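Subject: Re: [stone-care] Sealer on honed gray granite, edges still dark

On Monday at 9:40 a subscriber wrote:
> We sealed 25 honed granite blocks with the Cirnard
> penetrating sealer, one coat. The top faces look fine but
> the vertical faces dried darker. Is this residue, or did the
> stone take more sealer on the sides? Would a second coat
> even it out?

Please don't put on a second coat yet. Honed speckled granite often reads darker on a vertical face under overhead light, sealed or not. Lay one block on its side and look again. If the dark face moves with the block, you have a sealer problem. If it stays wherever the light is weakest, you don't.
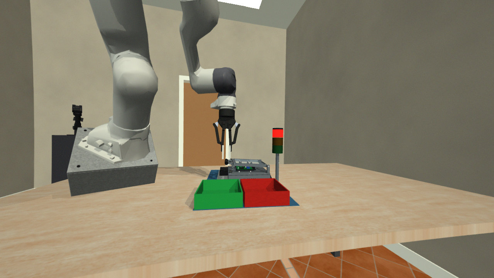
Render: Adjei materials set

If it is residue, wipe a test patch with the solvent named on the sealer sheet and a white cotton cloth. Residue will drag and leave a film on the cloth. Stone that took too much sealer will feel clean and stay dark. In that case wait 60 days before judging the color, longer in an unheated building.

On absorption: put a spoonful of water on an unsealed offcut and time it. Our Stinarden gray took almost 25 minutes to darken on the honed face and 2 minutes on a sawn face. Sawn sides drink more — apply less there and wipe sooner.

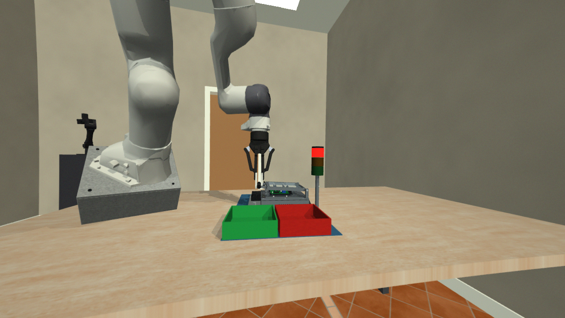 Gray speckled block on a light wood table, front face darker than the top.

Drilled holes need a separate pass. Sealer pools in them and creeps out later as a ring. Blow them out before the wipe-down.

The Tendbridge thread (message 481 in the archive) has the earlier discussion of solvent choice. Ignore the part on acid cleaners, it was corrected two posts later.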